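Chapter 7
Meal Plans, Packages and the Small Island Hotel
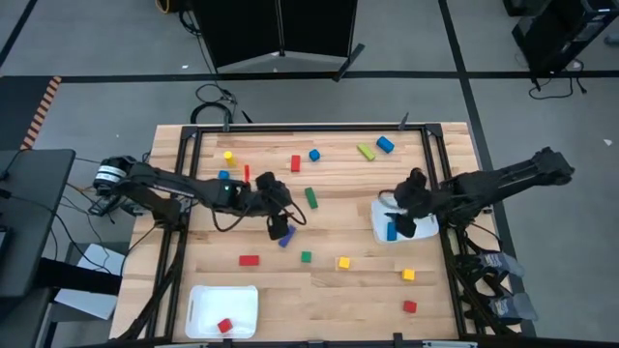 Coloured blocks and two white trays on a wooden worktable.

Think back to the last time you booked a room. Did you look at the bed first, or did you look to see whether breakfast was thrown in? A great many guests look at the breakfast, and that one habit has shaped the hotel trade more than almost any other! In this chapter we get to grips with the meal plan: what it is, how it is priced, why guests love it, and how it can go badly wrong for a small hotel that hasn't done its sums.

You already know from Chapter 6 how a room rate is built up from fixed and variable costs. Now we add food, and food behaves quite differently. An empty room tonight costs you nearly the same as a full one. An uneaten fish does not. It has been bought, chilled and perhaps prepared, and by the day after tomorrow it is worth nothing at all.

7.1 The four plans you will meet

Hotels use a handful of standard terms, and it pays to learn them early (they turn up in every contract you will ever read).

Room only: the guest pays for the room and buys any food separately.
Bed and breakfast: breakfast is included each morning of the stay.
Half board: breakfast and one main meal, nearly always dinner.
Full board: breakfast, lunch and dinner, with drinks usually charged as extras.

All-inclusive goes a step further by adding drinks and often activities, and we leave it for Chapter 9, where it gets the space it deserves.

7.2 A hotel to follow

Throughout the chapter we return to the Wendulora, a seaside hotel of 52 rooms on the island of Dindau. It opened in 1969 as a guest house with a single dining room and has grown in fits and starts ever since. Its owners now run a second restaurant, Kerslake, a short walk along the shore at Osteck, and this is where things become really interesting. Guests on half board may eat at either place, yet the two kitchens keep separate accounts. So who gets the money when a Wendulora guest has dinner at Kerslake?

In January, the hotel's busiest month, half-board guests ate 2979 dinners. Of these, 1454 were served at Kerslake. Keep those two figures handy, as you will need them for the worked problem in 7.5, and do have a go at it before turning to the solution!

7.3 Before you read on

Find the websites of three small hotels in any one resort and note how each describes its meals. Is dinner a set menu or a free choice? Is there a spending limit per person? Are any dates left out of the offer? Look closely at the small print too, where you may find lines such as "Offer valid for bookings made by 10/2/19", and ask yourself why the hotel chose to set a limit on booking rather than on the stay itself.

Bring your notes with you to the next section, where we start with the simplest case of all, the included breakfast, and work out what a plate of eggs and fruit costs to put on the table.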